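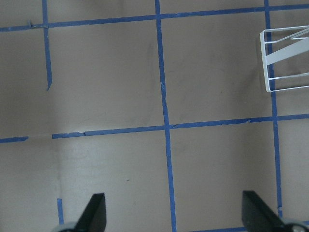 Figure 1. Work surface marked out in blue painter's tape.

3.2 Does a taped grid do the job?

The Purkwood brief says a table can be divided "accurately and cheaply" with tape. I have my doubts about the first word. Our lines lean, one upright stops well short of the next line, and there are gaps in the line on the left. Where two strips overlap near the top left, the tape has wrinkled and torn.

Loan Hoàng argued that the cells only need to be easy to tell apart, and for sorting parts by type I accept that. For measuring where a part was put down I don't. If the edge of the tape wanders, a reading taken from it wanders too, and quoting such readings to the millimetre - as our December draft did - was wishful.

The smudges and scuffs between the lines are a smaller worry. I would still wipe the surface before laying any new tape, and rule the lines in pencil first. Until that is done, the position results in section 4 should be read by cell only.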